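# Takeaway packaging sort, bench 2

October 2025

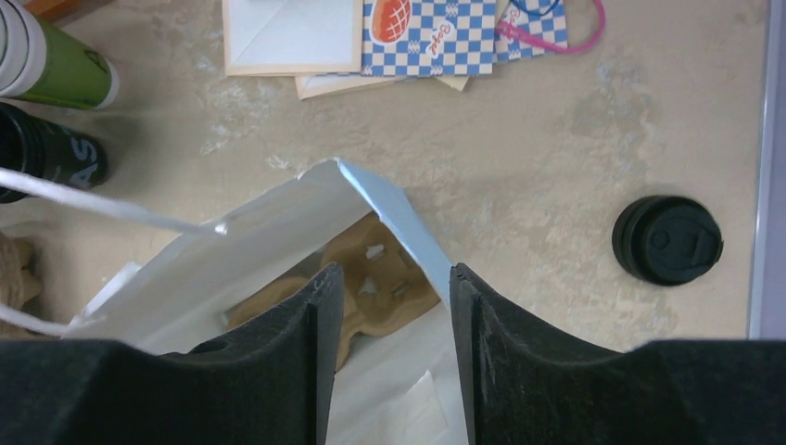 Started on the mixed-waste sort for the Plildale canteen job. The aim is a bench procedure for separating takeaway packaging into paper, moulded pulp, plastic and residual, with dry mass per fraction. Gergely Kiss wants the method fixed before the larger lots arrive. First item tried was a white paper carrier with rope handles, which is awkward because it holds other fractions: a brown pulp tray, similar to a cup carrier, and crumpled white tissue at the bottom. The black cup lid goes to plastic and was already out on the table beside the bag. The envelope goes to paper. The tray has small white flecks or torn bits on it. I have not identified these and have left them on for weighing.

**Order of work, as it stands**

1. Weigh the carrier with contents, unopened if it came closed.
2. Take out rigid items, then tissue.
3. Cut the handles off at the rim. Keep them in a labelled dish.
4. Flatten the bag along its existing creases.
5. Weigh each fraction to the nearest gram. Handles on the small balance.

Step 3 needs a decision. Viktória Fekete puts rope handles under residual whatever they are made of, and the Grusow sheet puts them with the bag. I have followed Viktória for now. Twisted paper cord and synthetic cord look much the same at arm's length, so a burn or tear test would be needed to do it properly, and that is slow.

**Masses**

Lot A, gross 3,275 g. Pulp fraction 282 g. Paper including carriers 1,251 g. Plastic and residual not yet split; Lụa has the tub.

The paper figure includes tissue. It should not, going by the Rácz method, where tissue is a separate line on account of its short fibre. I will pull it out and reweigh. Until then do not copy 1,251 into the shared table.

**Problems**

- Tissue tears when drawn out by one corner. Lift it as a wad.
- Carriers with a folded rim catch on the tray. Open the mouth fully before lifting.
- Lids nest and get counted as one. Separate before logging.
- Balance drifted by 2 g over the session. Re-zeroed between lots, but not between items. Lot A may need a correction.

Noémi asked whether envelopes should be split by gummed and ungummed flap. The Fondano protocol from May does this, but I see no use for it at our sample size. Left as one class.

**To do**

- Reweigh Lot A paper without tissue.
- Ask Győző Vincze for the second small balance.
- Agree the handle rule with Viktória and write it on the bench card.
- Label the drying racks. Two have lost their tags.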